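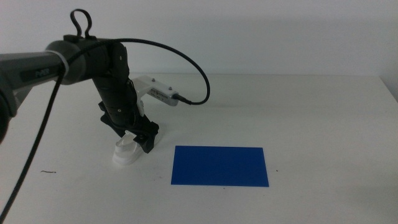
A white worktable set against a pale wall.

Danang Sumampouw has fitted out work areas for 7 years, most of them at Girkdale, and he starts with the tabletop. He picks the surface first, then the wall color, then the lights. Storage comes last.

"People order shelves before they know what the table is for," he says. "Then the shelves set the depth, and the depth is wrong."

His standard top is plain white, 70 centimeters deep, with no pattern or grain. He tested a pure white sample from Flukow and sent it back after three weeks. Under the ceiling panels it threw glare at anyone sitting down. The replacement, from Ekard, is slightly off-white with a low sheen.

"You lose a little contrast with white parts. A white part on a white top is hard to pick out if the light is flat. I accept that. Dark parts, screws, bits of cable, you find those right away."

The walls get a pale gray-white paint and stay bare. Sumampouw allows no hooks, charts or pegboard behind a table. At the Esteban site he was overruled, and a row of labeled bins went up at eye level. By May the bins held tape, gloves and two broken calipers, and the back third of the table had become a shelf for whatever fell out of them.

He measures light at the surface with a handheld meter and aims for about 2000 lux on detailed work. The figure matters less to him than how even it is. He takes readings at the corners and the center, and if one corner is far off he moves a panel before anyone moves in.

"A faint shadow where the table meets the wall is fine — you want some way of seeing where the top ends. A hard shadow across the middle is a fault."

Cleaning is a damp microfiber cloth at the end of the day, with no solvent and no polish. Polish leaves a film, and small parts slide on it. Marks that survive the cloth get a melamine sponge, used lightly. He replaces a top when the sheen has worn unevenly.

Asked what he would change, Sumampouw mentions the edges. The current tops have a square front edge that catches the forearm after an hour or so. He has asked Ekard for a rounded one and is waiting on a price.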